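Keep the Repair Bench Open to Everyone

By Zoila Cusi

The council in Clisside is deciding this July whether to go on lending the back of the old library annexe to people who want to mend things. The proposal is to let the space to a single tenant and keep one evening a month for residents. I think that would be a mistake, and I say so as someone who was against spending money on the place when it opened.

My objection at the time was simple. Most of what people own is cheap, and most of it costs more to mend than to replace. A toaster is a few pounds in a sale. An afternoon of somebody's time is worth more than that. I couldn't see why ratepayers should heat a room so that a man could spend three hours on a kettle.

What changed my mind was a sewing machine that had belonged to my aunt. The shop in Montoya Street quoted me more than I had paid for my bicycle, and wouldn't promise it would run at the end. I took it to the annexe with low hopes. Arsen Yurchenko was at the next place along and showed me how to take the bottom plate off. It was packed with lint. I cleaned it, oiled it, put in a new belt that cost 5 pounds, and I have used it since.

It is one story and it proves little. Still, I have been going for long enough now to have a view on what the place does, and it isn't what the council's paper says it does. 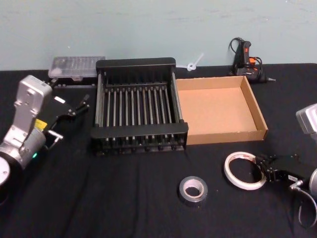 What the paper gets wrong

The paper measures the annexe by items mended. It gives a figure of 211 for the year and divides the running cost by it, and the answer looks poor. I don't dispute the sum. I dispute what is being counted.

A good share of the people who come in go home with the thing still broken. Duván Usuga brought a radio on four evenings and in the end gave up on it. In the council's table he doesn't appear at all. But he now knows how to use a meter and how to solder a joint that holds, and he rewired his own shed lamp in the spring. He also knows which radios not to buy. I would call that a fair return on four evenings of light and heat.

The paper also treats a single evening a month as a reduced version of the same service. Anyone who has mended anything will see the trouble. You open the thing up, you find the part that has gone, you order it, and it comes on a Thursday or it comes in a fortnight. Under the plan you would then wait until the next month to fit it, by which time the screws are lost and you have forgotten which wire went where. People won't do that. They will bin it.

Then there is storage. At the moment you can leave a half-finished job on a shelf with your name on it. A tenant won't want other people's lawnmower parts on the shelves, and I wouldn't blame them.
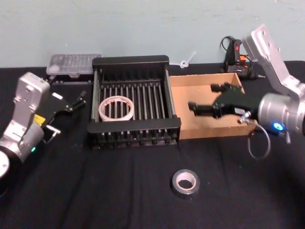

The money is a real question and I don't want to wave it away. The roof needs work and the rent from a tenant would pay for it. Deisy Londoño, who has gone through the accounts more carefully than I have, thinks a small yearly charge for regular users would cover a good part of the gap. I would pay it. I would want it dropped for anyone who can't, and I would want the first visit to stay free, as many people come in only once with a broken zip or a loose plug and shouldn't have to join anything.

There is another objection that I hear more often than the one about cost. It is that the annexe is used by the same few people, who are mostly retired and could afford a shed. There is some truth in it. The opening hours suit those who don't work in the day. The answer to that is to change the hours. Shutting the door on most evenings will leave it used by even fewer, and they will be the ones with the most free time.

I also think we have got too used to the idea that mending is a hobby. My mother darned and patched and changed fuses, and she would have been surprised to hear it called an interest. It was part of keeping a house. We lost the habit in one generation, partly from having more money and partly from buying things that are glued shut. The glue I can't do much about. The habit can be picked up again if there is somewhere to pick it up.

The council is taking written comments until the end of the month. Letters can be handed in at the front desk of the library, and they don't need to be long.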